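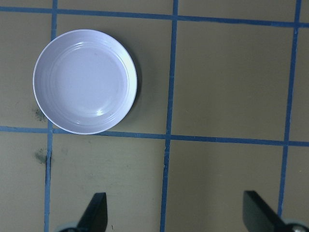
Table-laying robots still slow off the mark, Follstead trial finds

21st July

Anyone hoping to hand over the washing-up by Christmas may have to keep the rubber gloves by the sink a while longer. A workshop in Follstead has published the first results from its long-running trial of household chores done by machine, and although there is plenty in them to cheer, the team is the first to say that a robot which can be trusted with the good china is still some way off.

The trial, known as Claromari, began in February and is run by Dinuvstead, a small firm that until recently made sorting equipment for bakeries and laundries. It has concentrated on three chores that most of us do half asleep: laying a table, clearing it again, and putting clean crockery back on a shelf. Plates turned out to be the sticking point in all three, and so plates have taken up most of the spring and a good part of the summer.

Over the course of the trial the robot made 1322 attempts at picking up a plate and putting it down in a chosen spot. The job counts as done only when the plate arrives in the right place, the right way up and in one piece, with no human hand helping it along. In the first batch of 700 attempts the robot managed this 486 times, which the firm calls respectable and which anyone who has ever paid for a dinner service might call something else. The firm has not yet given a figure for the later attempts, saying that it wants to check them properly first, but it does say that breakages have become rare.

The trouble, for those of us who have never had to think about it, is that a plate is an awkward thing to get hold of. A mug has a handle and a bottle has a neck, but a plate lies low and flat, and there is very little under the rim for two fingers to get a purchase on. People get round this without noticing. We tip the edge with a fingertip, or slide the plate to the side of the table and catch it as it comes over. The robot has to be taught each of these little tricks, and then taught when to use which, and a plate that has been set down a bit to one side can be enough to put it off.

To keep things fair, the work is done on a surface marked out in squares with blue tape, so that the starting place can be changed from one attempt to the next and everyone can agree on where the plate was meant to go. It is a very homely sort of arrangement for such a modern piece of work, and visitors to the spring open evening were rather taken with it – several said they had been expecting something a good deal grander.

Shops and cafés have been following along too. Schouten, which runs the canteen on the same estate, has offered its clearing-up area for the next stage, when the robot will be faced with stacks of used crockery, cutlery left lying across it and the odd forgotten teabag. The canteen says it has no plans to do without its kitchen staff, and would mostly like some help with the lifting and stacking at the end of the lunch rush, when everybody is tired and the trolleys are full.

Cost is the other question, and a fair one. Dinuvstead will not put a price on the machine at present, and says that anybody who needs a table cleared this year would do better to ask the children. It does think that shop-floor jobs, where the crockery is all of one pattern and always comes back to the same counter, will be within reach well before the family kitchen, with its odd saucers, wobbly piles and somebody's homework in the middle of it all.

Glasses are next on the list once the canteen stage is under way, followed by bowls, which the team expects to find a little easier than plates thanks to their deeper sides. Folding tea towels was tried for a short while in the spring and has been put to one side for now.

A second open evening will be held in Follstead when the canteen stage is finished, and the firm says that neighbours are very welcome to come along, ask questions and bring a plate from home for the robot to try – though preferably not a favourite one.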